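Gripper trials, round 2: the buttons fight back

13/02/2024

Readers of the last newsletter will remember that we promised a winner by now. We have a spreadsheet instead. It has 1,334 rows, a color scheme that made sense to whoever picked it, and a column called "other" that has become the most popular place to put things.

The question was simple enough when we wrote it on the whiteboard. The Plavarura cell needs a pair of grippers that can pick up push-button switches from a tray, turn them the right way up, and hand them over without dropping them or leaving marks on the caps. We had two pairs to compare. One was the Robotiq set, two black fingers per hand. The other was the Tanabe pair, the soft-fingered ones that look like something you'd use to get the last olive out of the jar. Both went on the same arms with the same controller and the same operator, who would like it noted that the same operator got the same sore neck each time.

Round 1 was cubes. Everything can pick up cubes. The Tanabe fingers picked up cubes, the Robotiq fingers picked up cubes, and at lunch someone picked up a cube with two plastic forks and asked to be added to the spreadsheet. So for round 2 we moved to real switches, which are tall, top-heavy and fond of rolling under things.

A switch with its cap on is a fairly polite object. There is a round top to aim for and a square body to hold. Take the cap off and you're left with a lump of contacts and housing that has no good side, and when it's lying down it has even fewer. The soft fingers were lovely on the caps. On bare bodies they wrapped around everything, felt very pleased with themselves, and then let the switch swing like a bell on the way over. The parallel fingers were the other way around. They held a bare body firmly, provided you came in square, and if you came in a few degrees off they flicked it across the felt like a tiddlywink. We have added a row for that. We have added several.

The felt, by the way, is staying. It was put down to cut the noise, and it turns out that a switch dropped on felt stops more or less where it lands, while a switch dropped on the bare table goes on a journey. Whoever ordered the glossy trays should know that the camera does not share their taste. Every overhead light comes back as a white blob, and the vision software from Drulow is very confident that blobs are parts. It has tried to grasp a reflection on 20 separate runs. We're told a matte tray costs next to nothing, and we're told this by the same people who have yet to order one.

Then there is the matter of the wrist. Two hands working over neighboring trays get in each other's way, and the hinged fingers stick out at the sides when they open wide. The software treats each hand as a neat little box, and a hand with its fingers spread is nobody's idea of a neat little box. Our fix has been to open one hand only as far as it needs while the other is closing in on a part. It's slower, and the operator calls it "parking in a garage," but we've had no knocks since we started doing it.

Green was the cap of choice for the Robotiq runs with the right hand, with the yellow and red ones left standing in the blue tray and the uncapped bodies over in the red.

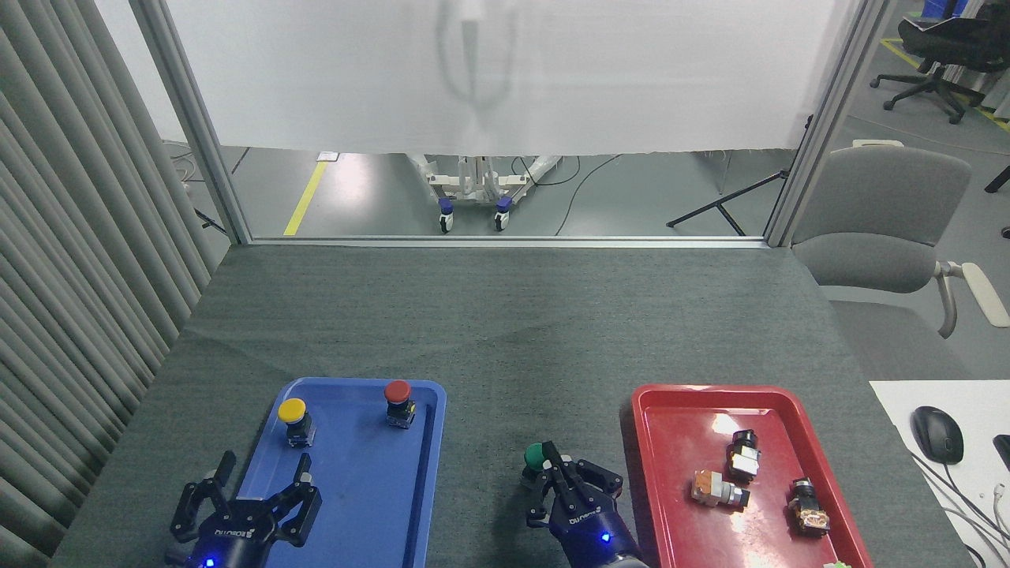 Greltatetti read a draft of this item and thinks we're being too kind to the parallel fingers: a grip that only works when you come in square is a grip that will fail on the first night shift, and the flicked parts ought to count double in the scoring. We have passed this along to the spreadsheet. Counting them double does narrow the gap, though it doesn't close it, and the soft fingers still have their swinging problem to explain.

Round 3 will use both pairs again, with the capped and bare switches mixed in one tray and the lights turned down. The Tanabe fingers are getting a shorter set of pads, which may calm the swinging. Total grasps logged so far, both pairs, cubes included: 3,896. The forks are not in that figure. If you'd like a turn at the controls before the end of February, put your name on the sheet by the door, and please bring your own pen, as ours went under the table with the switches.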